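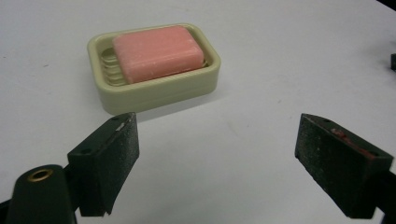 **Forum: Bathroom & Laundry > Bar soap and soap dishes**

## Ribbed soap dish: I am a convert

### ruilouro

OK, I need to gush about a soap dish for a minute. I went back to bar soap last September after years of pump bottles, and the one thing that nearly sent me running back to the pump was the goo. You know the goo. I had a pretty ceramic dish from a market in Bragança with a flat bottom, and every bar I put in it turned to pudding on one side.

So now I have a cream plastic one with raised curved ribs in the floor, and I love it! The bar sits up on the ribs and water has somewhere to go. I keep the pink bar pushed over to the right so there's a bit of bare rib on the left — easier to get a finger under it when my hands are slippery. It's not fancy. The plastic has a slightly greenish look next to something really white, and I've decided I like that too.

Questions for the soap people:

1. Do you rinse the dish every day or let it build up and do one big clean?
2. Does a softer soap (I'm thinking of the Herby olive bars) hold up on ribs, or does it get grooves in it?
3. Ribs or slats or one of those spiky mats?

Rui

### sudsy_marge

Welcome back to bars! I rinse mine when I clean the sink, so every few days. If you leave it, the stuff between the ribs sets like candle wax and you'll be in there with a toothpick. An old toothbrush and warm water does it in seconds if it's fresh.

Grooves, yes, with any soft soap. I kind of enjoy them. They wear off the next time you wash.

### tilegrout77

I'm going to be the grump. Ribs in a closed dish only move the problem down a quarter inch. The water still has to leave. If there's no hole in the bottom you have a tiny swamp under the bar, and come July you'll smell it. Wood slats with open air underneath, or nothing.

### sudsy_marge

> Wood slats with open air underneath, or nothing.

I had wood slats. They went black in one winter and the wet just dripped on the counter. You're choosing between a puddle in the dish and a puddle on the counter, and I know which one I can tip into the sink.

### Yeshi Feyisa

Both of you are right, it depends how many people use it! We're a house of five. With one person washing, a ribbed dish has all day to dry out and it's great. With five, nothing dries, ever, and the bar never gets a rest.

What fixed it for us was two bars. One in the dish, one resting on the windowsill, swap every morning. I weighed them because I'm like that. A 200 g bar used to last us 16 days and now the pair goes well over double that, so each bar does last longer. I was so pleased I told my whole family and they did not care at all.

On the Herby bars: lovely smell, very soft. Let them sit unwrapped in a dry closet for a month before you use them. It makes a huge difference.

### ruilouro

Two bars! So simple. I'm doing that tonight.

@tilegrout77 fair point about the water. I'm the only one using this sink so it may never come up, but I do tip the dish out after I shave, and I'll report back in July. If it smells I will say so here, in public.

It's out on the table right now, on a big white board. I can see why someone who cares about drainage would want to look at the openings before anything else, and I should have talked about those in my first post.

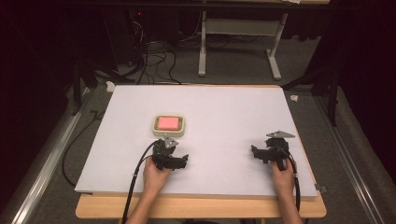 ### tilegrout77

OK, those dark slots or holes around the inner edge of the rim are more interesting than I expected. Do they go all the way through? If they do, I take back about half of what I said. If they're only dents, I take back nothing.

Easy test: set it on a paper towel, pour in a spoonful of water, wait a minute.

### keltatden_fan

Late-night lurker here, first post. I have a Keltatden dish with a lift-out tray and it beats everything mentioned so far. You pull the tray, dump the water, done. Up to 200 washes between real scrubs, according to my very scientific husband, who made tally marks on the mirror in dry-erase pen until I made him stop.

The downside is the tray rattles. Loudly, if you drop the soap back in at six in the morning.

### sudsy_marge

Two parts means two things to scrub! I'd rather have one solid piece with smooth corners. Rounded corners are the thing I look for now, square ones hold gunk no matter what you do. Rui's has nice ones.

### Yeshi Feyisa

Agree on corners. Disagree on one piece — lift-out trays are wonderful if you have kids, because the kids think it's fun and will do the dumping for you. Mine fight over it.

Rui, save your slivers too. When the bar gets thin, wet it and press it onto the new one, leave it overnight, and it holds. There's a long thread on the old Tristevow board about this with 293 replies, most of them arguing about whether the colors have to match. (Mine never match. I had a pink and green one that looked like a dessert.)

### tilegrout77

They should match.

### ruilouro

They should not match! Pink and green sounds amazing, I'm going to try it when this bar gets down to a sliver.

Paper towel test is going on my list for tomorrow. I'm out of paper towels, so it'll be after the store.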